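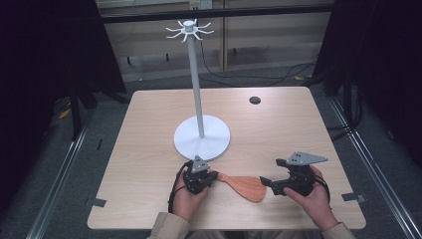 White mug stand on the table, no mugs on it.

Thread on what I learned from a year of buying less for the kitchen. It's long. Mute me if you need to.

Background: we moved in May to a place with one run of cabinets and one drawer. The old kitchen had fourteen feet of counter. This one has room for a cutting board and a kettle, if the kettle stands behind the cutting board.

Before the move I wrote down every item in the old kitchen on a legal pad. Forks counted one by one. Lids counted apart from their pots. The total was 568.

I would have guessed half that. I had lived with those drawers for years and could not have told you there were three can openers in them.

The biggest group was plastic containers. The second biggest was mugs. We had 42 mugs in a household of 2 adults.

Where mugs come from: jobs, conferences, a bank, relatives, a half marathon, a dentist. I bought maybe five of them on purpose.

I started with the containers. Matched every lid to a bottom on the floor and recycled what was left over. That took one evening and cleared a whole shelf. If you only do one thing from this thread, do that.

Then I put the rest into boxes by how often we used it. Daily, monthly, yearly, never. The yearly box was the hard one. Roasting pan, big stockpot, cake carrier.

We kept the roasting pan and the stockpot. The cake carrier went to my sister, who bakes. I have borrowed it back once.

The never box was easier than people say. Most of it was duplicates or parts of things. A blender jar with no blender. Two beaters for a mixer we sold in the last apartment.
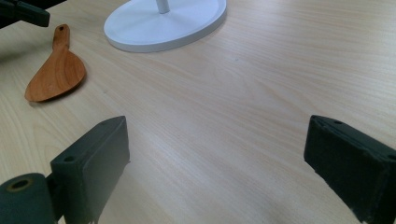
Mugs took the longest. I kept eight and felt bad for a week. Then I felt fine. The dishwasher runs a little more often now and that is the entire cost.

Donation notes. The Groren thrift store took nearly everything, but they do not want plastic containers or nonstick pans with scratches. Call first. They also stop taking drop-offs at 3 in the afternoon, which I found out at ten past.

Knives: wrap them in cardboard, tape it, write KNIVES on it. The guy at the counter thanked me for this, so I assume plenty of people don't.

I sold a few bigger things on Tratora. Stand mixer, the good waffle iron, a cast iron griddle. The mixer went the same night. The waffle iron took a month and three people who said they were on their way and weren't.

My advice on selling is to set a floor. If it's worth less than lunch, donate it. The messages back and forth will cost you more time than the money pays for.

Somebody is going to ask about the air fryer. We kept the air fryer.

Things I got rid of and bought again: a colander. I thought a strainer would do both jobs. It will drain pasta for one person. It will not drain pasta for company.

Also a second cutting board. One board is not enough if you cook meat. I knew this and did it anyway.

Things I thought I'd miss and haven't: garlic press, salad spinner, egg slicer, the rack that held the cookbooks, most of the cookbooks.

On cookbooks, I copied the recipes I really make onto index cards. It came to a smaller stack than I expected. Same soups, same chicken, one very good plum cake.

Storage products. I spent too much on these before I had gotten rid of anything, and I'd tell anyone to wait. I bought a set of Prollitum drawer dividers for a drawer I then mostly emptied. They're fine dividers. They hold pens now.

Measure the inside of the drawer, not the front. The front is wider. I returned one set over this.

The one shelf fix that worked was moving one shelf up two pegs. It cost nothing. The tall bottles stand up now and the short things below them are easier to reach.

Food is a separate problem. We had four open bags of rice. The old pantry was deep and whatever went to the back stayed there. The new one is as deep as a cereal box, so everything is in front.

I now keep a list on the fridge of what's open. When something is finished it gets crossed off. Until then we don't buy another one. Groceries are down a bit. I haven't tracked it closely and won't pretend I have.

Spices: I threw out everything without a smell. That was most of them. The little shop on Oyelaran Street sells by weight, so I buy a couple of spoonfuls and refill the old jars. Cheaper, and the cumin tastes like cumin.

My spouse's view, for balance, is that I went too far on serving bowls. This is probably right. We had people over last month and the salad came out in the stockpot.

Rule we settled on: if something new comes in, we say out loud where it's going to live before we pay for it. If we can't say, it stays at the store. It has stopped maybe half of our purchases.

Gifts don't count under the rule. You can't tell someone their present has no shelf. We use it for a while and then decide.

A few people have asked if I'd do this without moving. I don't know. The boxes were already out and there was a date on the calendar. I tried it twice in the old kitchen and both times quit after the junk drawer.

If you want to try it anyway, pick one cabinet and empty it all the way. Don't sort it while it's still in there. Wipe the shelf while it's bare, you won't get another chance for years.

I'll redo the count next May and add the number to the end of this thread. Replies are open if you have questions about the donation side, I've gotten to know the rules pretty well.

Edit for the several people asking: flour, butter, sugar, two eggs, plums cut side up, 350 until the middle is set. Use more plums than seems right.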